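Stellavine breakfast and fruit set
Tableware > Sets > Stellavine

In stock. Order before 4 on a weekday and we pack it the same day.

The Stellavine set is a small group of table pieces for one or two people. It comes with a serving tray, a shallow bowl and a bamboo cutting board, packed together in one box. We put it together for customers who asked for a starter set for a first flat or a holiday let, and who did not want a full dinner service.

What is in the box

Serving tray, rectangular with rounded corners and a raised rim, bear drawing in one corner
Round shallow bowl, white
Cutting board, bamboo
Care leaflet

Fruit, table covering and other items shown are not included.

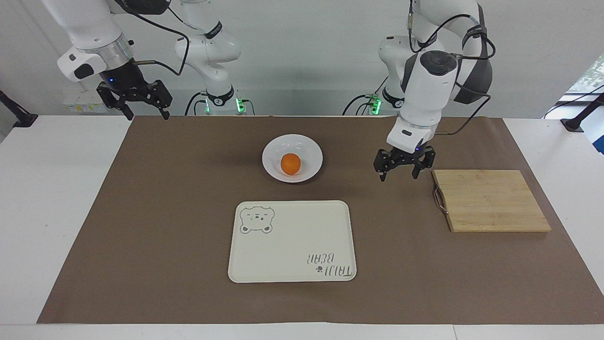

Tray, bowl and bamboo board from the Stellavine set, with an orange in the bowl.
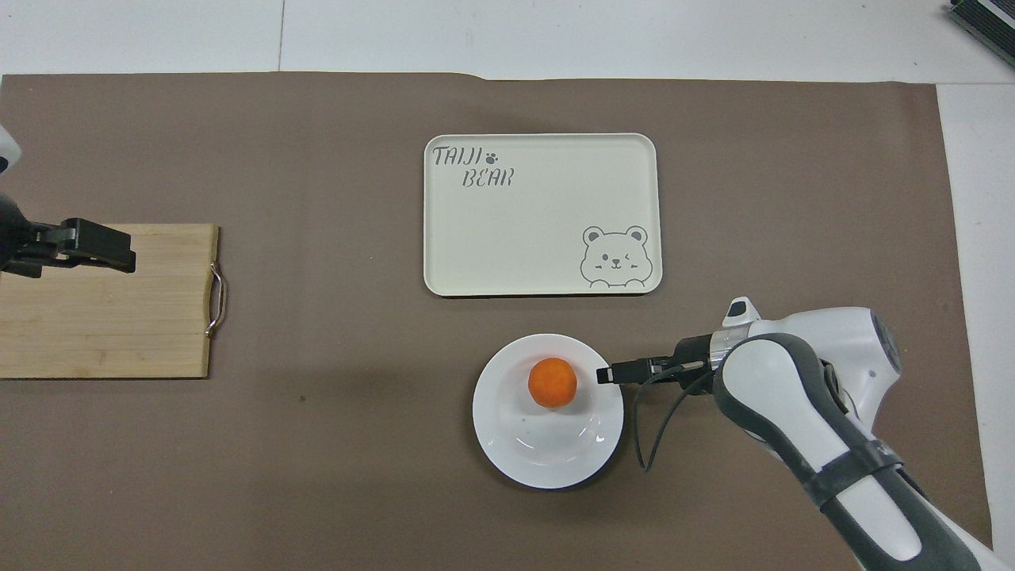

The bowl is wide and low, so it also does the job of a plate. It suits porridge, salad, pasta or a few pieces of fruit left out on the side. It is not deep enough for a large helping of soup — for that, look at the Nindby bowls, which are sold singly.

The tray is light to carry and the raised rim stops cups sliding off. Wipe it with a damp cloth and dry it before putting it away. Please do not use it in the oven or under the grill, and do not stand hot pans on it.

The board is for bread, fruit and vegetables. Wash it by hand in warm soapy water, stand it on its edge to dry, and rub in a little food-safe oil when it starts to look dull. Do not leave it to soak. Bamboo boards can split in the dishwasher, and we cannot replace one that has been through it.

Colours can look different from one screen to another. The grain of the bamboo varies from board to board.

Delivery and returns

UK delivery takes up to 4 working days. Sets can be sent back within 20 days if they are unused and in the original box. If a piece arrives chipped or cracked, keep the packing and send us a photo, and we will post a new one. There is no need to return the whole set.

Trade orders

Cafes and letting agents can order in cartons of 20 sets. For orders of 100 sets or more, please contact Sulastri Khoo on the trade desk for a price. The trade desk is closed on Tuesday.

See also: Nindby soup bowls, Jametti storage jars, Prasertsri tea towels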